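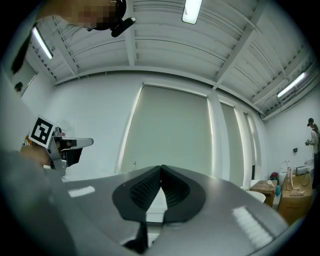
Gray is the best color in the house, and I will argue that with anyone who thinks it belongs only on filing cabinets and rainy sidewalks. Give it a curve and a bit of shine and it starts picking up everything going on around it. Look at how the overhead light lands on the big rounded gray surface in the photo, a striped white patch on the right and a much smaller one to the left of the black pad. A flat wall in the same shade would give you none of that!

I got hooked in Ruritz, where the Naltik paint works keeps a sample room lined with more than 300 grays. They sit on open racks, each brushed onto a card and numbered by hand. Number 615 has a drop of green in it and looks like a wet pebble. Put it next to a warm one and it turns almost blue – my eyes needed a minute to believe they were the same card.

The mixing is slower than I expected. Hardly any of these grays are plain black and white. The people at the bench build them from rust red and a deep blue, or from yellow and violet, and then dry every test before they judge it (wet paint fools you every time). A single order can go through eight tries.

Mạch, a noodle place two streets over, bought the darkest one for its ceiling. I had braced for a cave. It was lovely in there, soft and quiet, with the bowls glowing on the tables and the steam showing up beautifully against all that dark.

If you want to try gray at home, get the sample pots and paint big squares, on two walls if you can stand the mess. Check them in the morning and again with the lamps on. North light will pull a cool gray toward blue, so go a step warmer there than you think you need. And try a satin finish on anything rounded, like a banister or an old enamel lamp shade. Mine went on in February and I still stop on the stairs to look at it.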